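Network tariffs and small producers: what changes under the revised connection rules

13 July 2018

The revised rules on charging for connection to the regional distribution network take effect for all new applications received after publication of the final text. Members who took part in the April consultation will recognise most of the content. The main points are set out below, followed by notes on metering, on the treatment of existing sites and on the next issue of the working paper series.

Background

Until now the cost of connecting a small generator in the Turkik supply area has been recovered on what is usually called a deep charging basis. The applicant pays for the line and switchgear between its site and the network, and also for any reinforcement further upstream that the connection makes necessary. The method has the merit of sending a price signal. Its weakness is that the signal depends heavily on the order in which applications arrive. The first few producers on a feeder may use up the spare capacity and pay little, and the next one is then asked to fund a new transformer that later applicants will share at no cost.

The consultation paper put forward three alternatives. The first kept deep charging but added a refund scheme, under which later applicants would pay back part of the earlier contribution. The second was a fully shallow charge, with all reinforcement recovered through general use-of-system tariffs. The third was a mixed or "shallowish" charge, in which the applicant meets the cost of its own assets and a share of reinforcement at the voltage level of connection only.

The network operator, Naidu Distribution, favoured the first option. Most producers favoured the second. The final text adopts the third, with changes.

The reinforcement share

The applicant's share of reinforcement is calculated as the ratio of the capacity requested to the new capacity created by the work. If a producer asks for a quarter of the capacity that a replacement transformer adds, it pays a quarter of the cost. The remainder enters the operator's regulated asset base and is recovered from all users over the accounting life of the asset.

Reinforcement at higher voltage levels is excluded from the calculation. This was the most disputed point in the consultation. The operator argued that clusters of small sites can trigger work at the next level up, and that leaving this cost outside the charge would weaken the incentive to choose a good location. The final text accepts the argument in part. Where the combined applications on one substation exceed a set threshold, the operator may ask for a locational supplement. The supplement has to be published in advance, by substation, and cannot be changed for an application already in the queue.

The publication duty is probably the more important half of that provision. Applicants have so far been given a cost estimate only after paying for a connection study, and estimates for neighbouring sites have differed by amounts that were hard to explain. A published table allows a producer to compare locations before it commits money to any of them.

Queue management

The connection queue stood at 2,264 applications when the consultation closed. Of these, 1,319 had passed no project milestone since their capacity was reserved. Reserved capacity counts as used when later applications are studied, so inactive projects raise the cost quoted to active ones.

The new rules introduce milestones for land rights, planning consent and order of main equipment. An applicant that misses a milestone receives written notice and has 12 weeks in which to remedy the failure or show that the delay lies outside its control. After that the reservation lapses and the capacity returns to the pool. Fees already paid for completed studies are not refunded. Security deposits are returned less the operator's documented costs.

Several respondents asked for a right to transfer a queue position to another project on the same feeder. The final text allows transfer between companies under common ownership only. A wider right was thought likely to create a market in reservations, and the paper refers to the experience of the Flallik area, where positions were traded before any site had been identified. It leaves open whether a controlled form of trading could be considered at the first review.

Existing sites

Producers connected under the old method are not charged again and receive no refund. A producer that increases its export capacity is treated as a new applicant for the increase alone. Replacement of equipment with no increase in capacity falls outside the rules, although the operator must be notified and may require a protection study if the fault contribution changes.

There is a transitional provision for applicants holding an unsigned offer at the date of publication. They may keep the offer or ask for it to be recalculated. The choice has to be made in writing and is final. Recalculation does not affect queue position, but it restarts the period for which the offer is valid, and members with financing tied to a particular date should check this with their lenders before asking for a new figure.

Offers signed before publication stand as they are. Some respondents regarded this as harsh on producers who signed shortly before the change. The paper answers that any cut-off date has this effect, and that reopening signed contracts would raise doubts about other contracts.

Metering and data

Half-hourly metering becomes compulsory for all new export connections. The meter may be supplied by the operator or by an approved third party. Testia, the metering agent for most small sites in the area, has issued a revised data format covering both import and export registers, and files in the old format will be accepted until the end of the transitional period.

The operator is required to give producers access to their own validated data by the end of the next working day. Aggregated data by substation will be published monthly. The level of aggregation was raised in the final text after objections that, on lightly loaded feeders, the output of a single plant could be worked out from the published total. Substations with fewer than 4 export connections will be merged with a neighbour for publication.

Open questions

Two matters are left for later decision. One is storage. A battery that both imports and exports is at present charged for connection in each direction, on the higher of the two capacities for shared assets and separately for anything specific to one direction. Operators of storage consider this excessive, and there is some force in the view that a battery which exports only at peak demand reduces the need for reinforcement. The difficulty lies in verifying how it will be run. Flexible connection agreements, under which export or import is limited at stated times, may provide an answer, but the standard terms do not yet cover them.

The other is the effect on use-of-system tariffs. Moving part of the reinforcement cost into the asset base raises allowed revenue. The impact assessment treats the increase as small for household users. It relies on a forecast of connection volumes which was prepared before the queue rules were settled, and which should be updated. If the milestones release a large amount of capacity, less reinforcement will be needed and the forecast is too high. If cheaper connection draws in many new applicants, it may be too low. A note on the sensitivity of the tariff to both cases is in preparation - members with usable cost data from recent offers are invited to send it to the secretariat, with site names removed if preferred.

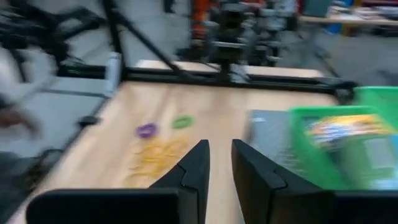

Gripper fingers over a pale wooden tabletop.

Review and appeals

Disputes over a reinforcement share go first to the operator, which must reply with a full breakdown of the calculation. If the reply does not settle the matter, the applicant may refer it to the regulator for determination. The queue position is held while the case is open. Determinations will be published with commercial details removed, something members have asked for over several years, as the reasoning in earlier cases was known only to the parties.

The first review of the rules will look at the locational supplement, the milestone periods and the case for a wider transfer right. Its terms of reference will be issued for comment beforehand.

Working papers

The next paper in the series compares connection charging methods for distributed generation across several supply areas, including Turkik and Flallik. It covers the allocation of reinforcement cost, the treatment of security deposits and the length of time from application to energisation. A second paper, on loss factors at low voltage, has been delayed by gaps in the metered data and will follow once these have been filled.

Both papers will be sent to members in electronic form. Printed copies are available on request from the secretariat.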